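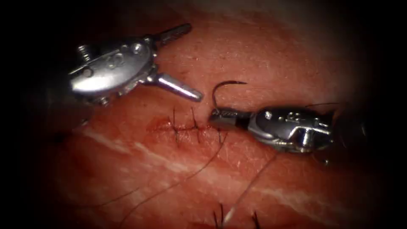
Holanda moves suturing practice to automated bench, reassigns technicians

15 April 2025

The surgical skills laboratory at Holanda has handed most of its routine suturing work to a pair of robotic instruments running under software control, changing the daily duties of the technicians who used to place the stitches by hand.

The laboratory prepares closed incisions in tissue for suture and needle testing. Until January, every line was sewn manually or by an operator seated at a console. Interrupted stitches on straight incisions are now placed by the automated bench, with one technician supervising. Curved incisions, layered closures and anything near an edge are still done by people.

The control software, called Kernov, was written in-house and runs the two instruments as a coordinated pair. One holds the needle in a driver jaw while the other manages tissue and thread. In the work shown, three interrupted stitches in dark suture cross a short incision, each knotted and cut to short tails, with the curved needle held in the jaw of the right-hand instrument.

Chutima Rattanakul, who manages the laboratory, said the decision came down to repeatability. Test clients ask for the same spacing and bite depth across a full batch, and hand-sewn samples drifted toward the end of a shift.

"A good technician's first stitch is better than the machine's," she said. "By late afternoon the machine's is the same as it was in the morning, and for a pull test that matters more."

The bench logged 2,577 stitches in its first full period of operation. A standard batch is 400. Each stitch is recorded with needle entry and exit positions, thread tension and the time taken to tie the knot, and the record is attached to the sample when it goes to the tensile rig down the hall.

For staff, the main change is in how the hours are spent. The suturing roster has gone from two technicians per shift to one, and no positions have been cut. The freed hours have gone to tissue preparation, sample inspection and reviewing logs. The 16 people on the laboratory floor have all completed a supervision course covering fault recovery, manual takeover and instrument changes.

Cleiton Meireles worked at the manual station before the changeover and now supervises the bench on rotating shifts. He said the work is easier on the neck and wrists but asks for a different kind of attention.

"When I was sewing, I knew the thread was slack because I could see my own hands doing it," he said. "Now I have to read it off the picture and the tension trace together, and decide early if I'm stopping the run. If you wait until the loop has closed, you've lost the sample."

Loose thread is the most common cause of a stop. Long tails can settle over the incision or catch behind an instrument wrist, and the software pauses when it can't separate the strand from the tissue behind it. The supervisor either clears the thread from the console and resumes, or marks the stitch as manual and finishes it by hand. Manual stitches are flagged in the record and excluded from batch figures.

Jucélia Guerra, the laboratory's training lead, has raised the matter of hand skills. Technicians who spend whole weeks supervising are slower when they have to take over, she said, and the takeover is usually at the hardest point in the stitch. The laboratory now sets aside part of each roster for manual sewing, and every supervisor must complete a hand-sewn line before starting a run of shifts on the bench.

"I'd like that protected in writing," Guerra said. "It's the first thing that gets dropped when we're behind on a batch."

The roster arrangement is under review, along with a request from staff that supervisors be relieved from the screen at fixed intervals. Rattanakul said both would be settled before the bench is offered to outside clients. She also confirmed that job classifications are being rewritten, as the present ones describe sewing speed and make no mention of fault handling or log review.

Stuvetti, which orders closed-incision samples from the laboratory for thread testing, has accepted automated batches on condition that a hand-sewn control set is supplied with each one. Roy Wragg, its test program coordinator, said the control sets let his group compare results with earlier years, when everything was sewn by hand.

Holanda said the bench is used for test samples only and is not connected with any clinical work. A second bench, planned for the Brodesard site, will run the same software. Staff there will begin the supervision course before the equipment is installed.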